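Solelberg Opens Second Furniture Showroom With Low Tray Tables and Seating

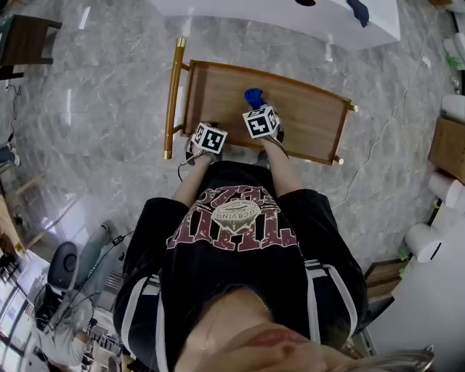 MOLITZ, 10/2/26 - Solelberg, a maker and seller of small household furniture, has opened its second showroom in Molitz. The new space covers 3000 square feet on the ground floor of the Abreu building and is open to the public six days a week.

The showroom carries the full Brostine line of low tables. These are tray tables with a wood top, a raised rim and metal legs, meant for use beside a sofa, at the foot of a bed or on the floor of a small apartment. The rim keeps cups, pens and other small things from rolling off. Buyers can choose from three wood tones, and the metal parts come in gold or black.

"People in this town kept asking where they could see the tables before buying them," said Celeste Marinho, who manages the Molitz showroom. "A low table is hard to judge from a web page. You want to stand over it, put your hands on it and see how far you have to bend."

Solelberg sold 2817 tables last year, most of them by mail order. The company expects the new showroom to bring in nearly 800 more sales by the end of its first full year.

Customers may try any piece on the floor and take as long as they like. Staff will also measure a table against a room plan if the customer brings one in. Tables in stock can be taken home the same day. Other sizes and finishes are made to order and are delivered within four weeks.

The showroom will also handle repairs. Owners of Brostine tables can bring in a piece with a scratched top or a loose leg and leave it with the workshop at the back of the building. Tightening a leg is free for the life of the table. Refinishing a top is priced by size, and a price list is posted at the front desk.

Arnaldo Aguiar, who designs the Brostine line, will be at the showroom on Saturday mornings through December to answer questions about wood care and to take requests for custom heights.

"The most common request is for a table two inches higher," Aguiar said. "We can do that. The legs are made here, so it adds a few days to the order."

Parking is free behind the building, and the entrance on that side has a ramp. Solelberg's first showroom will keep its current hours.

Media contact: Celeste Marinho, Solelberg, Molitz showroom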